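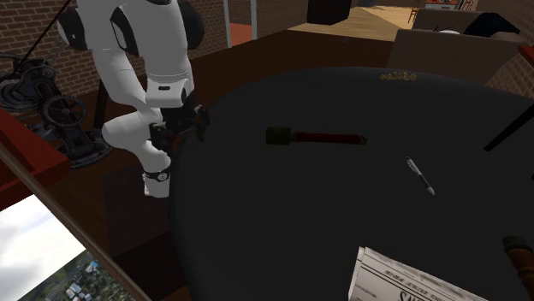

Proofreader wanted, part-time, patient, able to spell "Ledcombe"

The Ledcombe Quarterly needs a proofreader. We have needed one for a while, as readers of the spring number will know, where the obituary page and the recipe page shared a headline and a family was very gracious about it.

The work comes to 12 hours a week, mostly in the second half of the month, when everyone hands in what they promised in the first half. You would read every word we print before we print it. This includes the crossword clues, the bus timetable, the small ads and the long letters about hedges. Contributors will tell you their piece has already been checked. Their spouse checked it.

You report to Rasa Raudsepp, who edits the magazine and has firm opinions on the semicolon (against). Layout is done by Ott Lūse, who will move your comma if it spoils the look of a line and will deny it afterward. Both are pleasant company before 4 p.m.

What we ask for:

- Good spelling, and the habit of looking things up anyway
- Some experience reading proofs, paid or otherwise. Correcting menus in your head counts for a little.
- The nerve to phone a retired headmaster about his apostrophes
- A working knowledge of Naneo, the page software we bought cheap, or a willingness to be let down by it
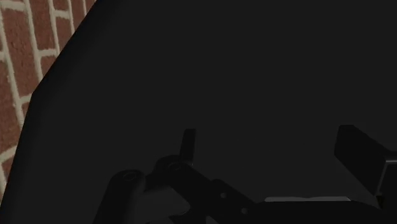
Vol. 15, No. 4

What we offer is an hourly wage that arrives on time, a desk by the radiator, and your name in the masthead, where you may check the spelling yourself. There is coffee. You can work from home for half your hours, provided the proofs come back without jam on them. We tried that arrangement once before and would like to try it again.

We don't need a degree. We don't need a cover letter that describes your passion for excellence, either. Send us one page about yourself and one page of something printed, by anybody, with the errors marked in pen. If you choose a page of ours, please pick an old one. Rasa takes the recent ones personally.

Short-listed applicants will be invited in to read a test page of 3617 characters. It has mistakes in it that we put there, and last time a candidate found several that we hadn't. She took a job in Grovumlow, with a dental plan.

Applications close at the end of April. Mail them to the office or put them through the door, marked "Proofreader." If you see that the sign on the door is missing a letter, mention it in your application. We know which one.

Recent notices
Distributor wanted for the Grovumlow round (own bicycle)
Crossword setter: a correction to last issue's correction
Letters: More on hedges
Small ads: new rates and word limits
Back issues for collection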